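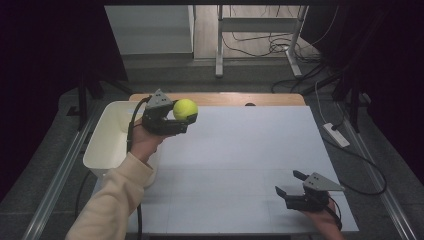 Funville Tennis Club – Court Maintenance Meeting

Minutes, February

Present: Misaki Amano (chair), court maintenance group, two members from the junior program
Start: 7:05 p.m., clubhouse upstairs room

1. Minutes of the previous meeting
Approved with one correction. Under item 4, "net posts, court 2" should read "net posts, court 3."

2. Surface condition, courts 1 to 4
M. Amano reported on the walk-over inspection. Courts 1 and 2 are in fair condition. Court 3 has a crack running from the north baseline to the service line, open enough at the baseline end to hold grit. Court 4 has two low spots behind the south baseline where water stands after rain.
The crack on court 3 was filled last spring with a rigid patching compound, which has separated along one side. Agreed that a flexible filler be used this time and that the old material be cut out fully before filling. Work to be done when overnight temperatures allow the filler to cure.
Low spots on court 4 to be flooded and marked with chalk before any leveling is priced.

3. Resurfacing quotes
Two quotes received. Olitent proposes cleaning, crack repair and two color coats on all four courts. Luik proposes the same for courts 3 and 4 only, with an acrylic resurfacer under the color coats. The quotes cannot be compared directly as they stand.
Action: M. Amano to ask both firms to requote for courts 3 and 4, with the resurfacer shown as a separate line.

4. Practice balls
The ball store holds more than 200 balls, many of them well past use. Members have complained of low bounce in the evening sessions.
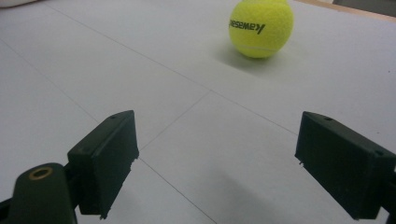

Agreed to sort the store by drop test from shoulder height on court 1, discarding any ball that does not come back to the knee. Balls with worn felt but adequate bounce go to the junior program – the wall is hard on felt in any case. Pressureless balls to be kept in a separate bin and labeled, as they had been mixed in with the others.
Replacement order deferred until the sort is complete.

5. Nets and windscreens
Center strap on court 2 is frayed at the buckle. Replace. Windscreen on the west fence has lost 11 ties; 12 to be bought so that one is left over. Odus windscreens were suggested as a heavier alternative – no decision, price wanted first.

6. Lighting
The timer on courts 1 and 2 still runs on the fall setting. To be reset so that the lights go off at 10 p.m.

7. Other business
Request for a second squeegee on court 4. Approved.
The gate code will change at the end of the month. Members to be told by email.

Meeting closed at 8:20 p.m. Next meeting to be set once the revised quotes are in.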